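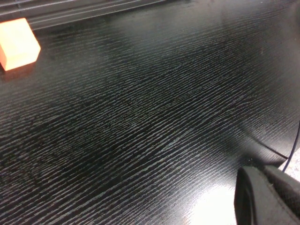
黑色木纹桌面上的雾状印子，擦了又出来，应该怎么处理？

发帖人：Siiri Paju
分类：家居与生活 > 家具保养
标签：桌面、深色家具、清洁、蜡

大家好。中文不是我的母语，我学了很多年，但是写长的文章还是会有不自然的地方，请大家多多包涵。如果有哪一句看不懂，请告诉我，我会再写一次。

我想请教的是一张旧餐桌的问题。桌面差不多是黑色的，有光泽，上面有很多细细的浅灰色木纹，一段一段的，不是连续的线。照片我放在最上面了，是斜着看过去的角度，因为从正上方看的时候，印子几乎看不出来，只有斜着看、灯光照到的时候才明显。大家可以看到中间偏上的地方有一条比较浅、比较雾的带子，另外还有一些零散的污痕。我的问题主要就是这条带子。

先说一下桌子的来历。我搬到 Brevunville 的时候，从前一位房客那里买下了这张桌子，连同椅子一起，价格是 200。她告诉我是实木的，但是她自己也是从别人那里得到的，所以我不能保证这个说法是对的。桌子底下没有标签，只有一个用铅笔写的“3”，我不知道是什么意思。

到现在为止我做过下面这些事情，按照时间的先后写：

最开始，我用湿的棉布擦，然后用干的布再擦一遍。刚擦完很好看，颜色很深，很均匀。可是等桌面完全干了以后，雾的地方又回来了，位置也差不多一样。

然后，我在水里加了一点洗洁精。结果和前面一样，而且我觉得多了一些一条一条的水痕，要再用清水擦才能去掉。

再后来，我在超市买了一瓶家具蜡，牌子叫 Drivton，喷雾型的。喷上去以后桌面非常亮，我很高兴。但是过了几天，手指放上去会留下指纹，用手掌擦过去会有一道比较暗的痕迹，灰尘也比以前更容易留在上面。我不确定这条雾带是不是那个时候变得更宽的。说实在的，我没有在喷蜡之前拍照，所以没有办法比较，这是我的疏忽。

还有一件事可能有关系。八月的时候天气很热，我把一个刚煮好的汤锅放在桌上，下面垫了一块布，但是布很薄。锅放的位置大概在桌子的中间。那天晚上我没有看到什么痕迹，是后来才注意到的。

我想问的有几点，写在下面：

一、这种雾状的印子，是残留在表面的东西，还是漆面里面已经受损了？有没有在家里可以分辨的方法？

二、如果是蜡的问题，应该用什么把旧的蜡去掉，才不会伤到黑色的部分和浅灰色的木纹？我很担心颜色会被擦下来。

三、以后日常应该怎么擦？我每天都用这张桌子吃饭，有时候也在上面工作，所以太复杂的保养方法我可能做不到。

我也问过一家修家具的店，他们说重新做桌面要 2,000 多，还不包括搬运。对我来说，这个价钱比桌子本身贵太多了，所以我想先自己试一试。

先谢谢大家花时间看这么长的帖子。

补充（当天晚上）：有人在私信里问我桌面摸起来是什么感觉。木纹的地方用指甲可以感觉到很浅的起伏，不是完全平的。雾的地方和不雾的地方，摸起来我分不出差别。

再补充：也有人问桌面上有没有玻璃板或者塑料桌垫。现在没有。以前的房客有没有用过，我不知道，我可以写信去问她。

回答者：Ruairi Jardine

买块桌布盖起来。我家的桌子比这个严重多了，盖了桌布以后再也没想过这件事。

评论
Siiri Paju：谢谢您的建议。桌布我有一块，但是我很喜欢这个木纹，所以希望可以让它露出来。如果最后没有办法，我会盖起来的。
Dougal Niven：盖之前也请先擦干，尤其是塑料的那种桌布，底下闷着水汽，雾得更快。

回答者：Ruaridh Imrie
（提问者已采纳）

你写得很清楚，不用担心中文。我在 Buchanan 的一家家具翻新作坊做过几年，后来改行了，但自己家里和朋友家里的桌子还是常常帮忙弄。下面按你问的顺序回答。

先说怎么分辨。有三种常见的情况，看起来很像，处理的办法却差得很远。

一种是表面残留，就是蜡、洗洁精、油和灰尘混在一起的薄膜。特点是擦湿的时候消失，干了又回来；用指甲在不显眼的地方轻轻刮一下，能刮出一条比较深的细线，指甲缝里会有一点点发白的软东西。你说手掌擦过去有暗痕，又容易留指纹，很像这一种。

一种是热或者水汽引起的发白，木工里一般叫“白雾”或者“水印”。水汽进到漆膜里面，光线在里面散开，看上去就发白。这种印子指甲刮不掉，边缘通常比较柔和，形状往往和放过的东西有关系，比如一个圈。你那条是带状的，一直横过去，跟锅底对不太上，不过垫布的形状也可能有影响，所以我不敢完全排除。

最后一种是漆面磨损，细小的划痕太多，光泽就没有了。特点是换几个方向去看，会看见很多很细的、绕着圈或者顺着擦拭方向的划痕。用粗毛巾或者带颗粒的清洁剂擦过的桌子最容易这样。

单看照片我没有办法告诉你是哪一种。深色又有光泽的桌面，灯光反射本身就会让一部分看起来发灰，所以你还要先做一件事：把头顶的灯关掉，用手电筒从侧面贴着桌面照，再换到另一边照一次。如果那条浅色的带子跟着光移动，那至少有一部分只是反光。如果位置不变，才是桌面上真的有东西。

然后说去蜡。请先在桌子的背面边缘或者桌腿内侧试，试的面积有硬币大小就可以了，等第二天再看结果，不要当时就下结论。

材料：
白色的纯棉旧布，多准备几块，旧的T恤剪开最好
无味的矿物松香水，油漆店有卖，买最小瓶的
温水
一双丁腈手套

做法：
打开窗户，关掉炉子，戴上手套。
棉布倒一点松香水，湿润就行，不要滴下来。
顺着木纹的方向擦，一次擦一小块，不要打圈。
马上换一块干净的布把它擦干。
看布的颜色。发黄或者灰灰的，是旧蜡和脏东西，继续换布擦，直到布基本上干净为止。
如果布上出现黑色，立刻停下来。那说明颜色在最上面，没有透明的漆保护，后面的步骤都不要做了。
整张桌子擦完以后，用拧得很干的温水布过一遍，再用干布擦干，放一个晚上。

用过的布不要揉成一团丢进垃圾桶，摊开在室外晾干以后再丢。

关于浅灰色的木纹，我要多说几句。你摸得到起伏，又是浅色的细纹配很黑的底，那有几种可能。可能是真的木头，把纹理刷深之后填了浅色的填料，再上漆；也可能是印刷的木纹，外面压了立体的纹路。前一种，填料有时候比较软，用力刷会把它从纹路里带出来，纹就没有那么清楚了。所以千万不要用牙刷或者硬毛刷去刷纹路里的灰，我见过有人这样做，后悔了很久。后一种反而耐擦一些，但是一旦磨穿就没有办法补。

看一下桌子的侧边和底面：如果纹路从桌面接着走到侧边，多半是木头；如果到了边上忽然断掉，或者侧边是另外贴的一条，就要小心，当作印刷的来对待。

如果去完蜡雾还在，指甲也刮不出东西，再考虑是不是水汽。这时候先不要急着动手，把桌子放在干燥通风的房间里，上面什么都不放，等两个星期。比较新的印子有时候自己会淡下去。网上说的用电熨斗隔着毛巾烫、抹蛋黄酱、抹牙膏，我都不建议你在黑色亮面上试。熨斗在浅色哑光的桌子上成功过的人不少，可是黑色的桌子只要温度高一点，就会多出一块更明显的印子。牙膏里有磨料，等于用很细的砂纸去磨，亮面会变成哑的。

日常保养很简单。微湿的软布顺着纹擦，接着马上用干布擦，中间不要等它自己干。喷雾蜡请不要再用了，这类产品很多含有硅油，一层一层积上去，将来要重新上漆的时候也会很麻烦。真想要一点保护，可以一年上两次硬的膏状蜡，量要非常少，薄薄一层，等它干了再用布抛。黑色桌子选透明或者深色的膏蜡，不要用白色的，白色会留在纹路里，很难弄出来。

热锅的下面用软木垫或者带脚的架子，薄布几乎挡不住热气，布如果是潮的，更不好。

最后是价钱。2,000 多重新做一张餐桌，在我们这里不算离谱，但是你这张还没有到那个程度。先花一瓶松香水的钱看看。

评论
Siiri Paju：非常感谢您写得这么详细。我今天用手电筒照了，雾带的一部分会跟着光走，可是中间有一段不动。侧边的纹路和桌面是接着的。我星期六有空，会先在背面试松香水。请问“顺着木纹”，如果浅灰色的纹是斜的，我也斜着擦吗？
Ruaridh Imrie：是的，跟着纹走就好，不用管桌子的边是什么方向。其实照片里的纹是斜的，也许只是拍的角度，你站在桌子前面看一看就知道了。
Siiri Paju：您说得对，是角度的关系。从桌子前面看，纹和长边是平行的。不好意思。
Efren Enriquez：请教一下，松香水可以换成酒精吗？家里只有酒精。
Ruaridh Imrie：不可以。很多老家具用的是虫胶漆，酒精会把它溶开，桌面会变得黏黏的一片。硝基漆碰到酒精也可能发白。请去买松香水。
Efren Enriquez：明白了，还好先问了。

回答者：Dougal Niven

上面那位讲的我大部分同意，只补充几点，有一点不太同意。

先说不太同意的地方。膏蜡一年两次，对天天吃饭的桌子来说我觉得多了。我自己的餐桌是黑色的，一年一次都不到，平时只用湿布和干布。蜡多了热碗一放就有圈，我是吃过亏的。当然每张桌子不一样，这只是我的经验。

补充的部分：

布很要紧。超细纤维布有好有坏，便宜的那种边上有一圈硬的车线，黑色亮面上就是这圈线在划。我会把边剪掉，或者折到里面再用。洗这种布不要放柔顺剂，柔顺剂会留在布上，然后跑到桌面上，干了也是一层雾，和楼主说的很像。楼主可以想一下，你擦桌子的棉布是不是和衣服一起洗的？

水也要紧。我们 Ravine 这边的水很硬，烧水壶里一层白的。用自来水擦黑桌子，不马上擦干就有白印，这个和蜡、和漆都没有关系。我后来用的是滤过的水，或者干脆是除湿机里以外的、超市卖的蒸馏水。一小瓶喷壶可以用很久。

怎么知道是不是水垢：拿一点白醋兑很多水，大概一份醋十份水，在角落里擦一下，再用清水擦掉，擦干。如果那一块明显变清楚了，就是水垢。不要用纯的醋，也不要让它停在桌面上。

还有拍照片的问题。想比较前后，最好每次都在同一个时间、开同一盏灯、站在同一个地方拍。我以前也是越擦越觉得有进步，后来把照片放在一起，发现只是有一天阴天、有一天晴天。

评论
Siiri Paju：谢谢您！布真的是和衣服一起洗的，而且我每次都放柔顺剂，我完全没有想到这个。Brevunville 的水我也觉得是硬水，水壶每个月都要处理。
Ruaridh Imrie：柔顺剂这一点很好，我漏掉了。蜡的次数听他的也没问题，少总比多好补救。
Dougal Niven：我上面有一句写乱了，“除湿机里以外的”请大家忽略，意思就是买蒸馏水，不要用除湿机里的水。

提问者更新

发帖人：Siiri Paju

我来报告一下结果，也许对以后看到的人有用。

背面试过以后，第二天看没有变色，布上也没有黑色，所以我开始擦桌面。前面几块布都是黄灰色的，比我想的脏很多。擦到后来布才慢慢干净。木纹没有变淡，指甲去摸，起伏好像比以前清楚一点，可能是里面的蜡出来了。

然后我用蒸馏水和没有放过柔顺剂的布擦了一遍，马上擦干，放了一个晚上。现在带子的两边没有了，中间还有一小段淡淡的，大概是手掌的长度，要斜着看才看得到。用指甲刮不出东西。稀释的白醋我也在那里试了，没有变化。所以我想这一段可能真的是热锅造成的。我会照建议先等两个星期，不放东西在那个位置。

光泽比喷蜡的时候低一些，但是指纹少了，我比较喜欢现在的样子。

以前的房客也回信了。她说用过一块透明的塑料桌垫，夏天拿掉过几次去洗，其他的时间都铺着。我不知道这和剩下的那一段有没有关系，如果有人知道，请在下面留言。

评论
Dougal Niven：有可能的。软的塑料垫里面有增塑剂，铺久了会和漆面起反应，位置一般是垫子压得最紧的地方。不过这种通常摸起来有点发黏，你那里黏吗？
Siiri Paju：不黏，和别的地方一样是滑的。
Dougal Niven：那多半不是。等等看吧。
Efren Enriquez：我也照着做了，我的是深棕色的书桌，松香水擦下来的布黄得吓人。谢谢楼主发这个帖子。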